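Egg Packers and Egg Handlers Wanted, Part-Time, Clorarham

Wed 20 October
By the Skeltar packing room

Print this page | E-mail this to a friend

Skeltar is looking for two people to put eggs into trays. We have tried writing this ad in grander language and it came back sounding like a job in finance, so we will leave it there. The eggs arrive loose. They leave in trays. In between is you.

The work is in our packing room at the back of the Clorarham building, past the loading door and up the short ramp that everyone trips on once. Shifts run mornings only, four mornings a week, and you can tell us which four you prefer as long as you tell us before the schedule goes up and don't change your mind at the door. The job starts as soon as we find you and runs through the end of February, when things slow down and we all get to sit for a while.

What you would be doing

Most of the morning you stand at a table with a tray in front of you and loose eggs on either side. You pick up an egg, look it over, and set it in a cup. Eggs with cracks go in the bowl. Eggs with something stuck to them go in the other bowl. Please learn early which bowl is which, as the kitchen uses one of them for lunch.

We fill the back row first, then the middle, then the front. People coming from other packing rooms sometimes have strong feelings about starting at the front. We have heard them out. If you start at the front, your sleeve goes over the full cups every time you reach for the back, and sleeves have cost us more eggs than gravity has.

You will also fold boxes, wipe down tables, and carry full trays to the cold room one at a time. Two at a time is possible and we have all seen it done. We have also all mopped.

Who we are looking for

Somebody with a light touch and a long attention span. Experience is welcome but it won't get you out of the trial tray. You should be able to stand for a whole morning, lift a full box to waist height, and put up with the radio, which picks up one station. You do not need to love eggs. Several of us went off them years ago.

If you are left-handed, say so when you write. The Hafþórsson table in the corner is set up for you and has been sitting unused all fall. (Hafþórsson is the name on the table. It came with the building. Please don't write asking to speak to him.)

The trial tray

Everyone who comes in for an interview packs a tray. It is not timed. We want to see whether you set an egg down or drop it from a small and hopeful height, and whether you notice the ones on the table before you elbow them. You may talk while you do it, or not. The best packer we ever hired said good morning and then nothing else until lunch.

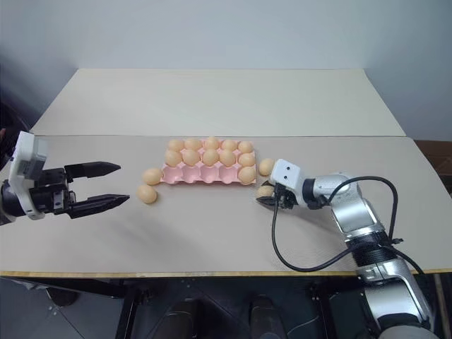 Two full rows and a start on the front one.

Pay and the rest of it

Pay is by the hour, the same rate for both positions, and we will give you the figure in our first reply so that you don't have to sit through an interview to find out. There is no bonus for speed. We had one for a single winter and the mop bill was considerable. Aprons are supplied. Shoes are yours to bring and should have closed toes and some grip on the sole.

Coffee is free and tastes like it. You may take home a tray on Fridays, cracked ones excepted, as those are spoken for.

How to apply

Write to us at Skeltar, Box 247, Clorarham, or bring a note to the front desk any morning. Tell us which days you can work, what you have done before with your hands, and when you could start. A page is plenty. One applicant last year sent us 56 pages, with an index, and we did read them, but it put us behind on the eggs.

Mark the envelope "Ellen," which is what the packing room is called, for reasons that predate all of us. Anything without that on it goes upstairs and may be some time coming back down.

We answer every letter, including the ones we say no to.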